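**Kistska 2.4 – motion planning and handoff control for two-arm cells**

One planner, both arms. You give Kistska the two arm models, the mounts and the booth walls, it gives you paths that don't cross. Small parts, short reaches, arms on a shared rail – that's what it was written for. Released June 17, 2020.

What's new since the May build

- Shared-volume scheduler. Both arms may now be inside the overlap zone at once. Old build locked one out.
- Cable model. Draw the loop as a spline, set a stiffness, planner keeps the wrist from winding it up. Off by default!
- Handoff primitive: `approach`, `match`, `close`, `release`. Each one can be called alone or chained.
- Wrist jog from the keyboard again. Sorry, we broke that.

Handoffs are where most of the work went. Two grippers within a few fingers' width of each other, a part in between, and every ordinary collision margin says stop. Kistska shrinks the margin only along the approach axis and only for the two grippers named in the call. Everthing else keeps the full value – elbows, forearms, walls.

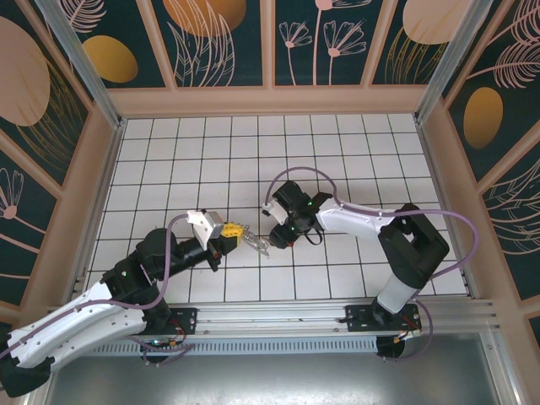

Soft parts get their own setting. A spring, a bit of tubing, anything that bends when the second gripper touches it: set `compliant: true` and the grasp point is treated as a region. Rigid blocks leave it at false. Mixing the two in one job is fine, we do it daily.

Perception plug-in (separate license). Takes depth or plain color, returns part pose and a confidence number. Glossy tile floors do cause ghost detections, so mask the floor plane first. Salamatu Eze wrote a short guide on masking, it's in the docs folder under `floor`. Thin shiny parts are the hard case and you will want to tune the threshold by hand.

**Specs**

| | |
|---|---|
| Arms per planner | 2 |
| Control loop | 400 Hz |
| Waypoints per job | up to 3,000 |
| Bundled test jobs | 200 |
| Config format | YAML |
| OS | Linux, 64-bit only |
| Simulator | included, same API |

**Whats in the download**

Planner, simulator, job editor, log viewer. The log viewer replays both arms on one timeline, with the gripper states underneath. Source for the drivers is included, source for the planner isn't.

**Not included**

Arms, grippers, rail, booth. Safety controller either – Kistska does not replace one and the collision check is not a rated safety function. Keep your e-stop wired seperately.

**Price**

$2,609 per cell, one year of updates. Perception plug-in quoted on request. Schools: write to Tomoyo Fukuda at the Dristetti sales desk before you order, the discount can't be added afterwards.

**Upgrading from 2.3**

Old job files load. Old mount files don't, rerun `calibrate --pair` and save again. Driver questions to Khải Hầu, please attach the log.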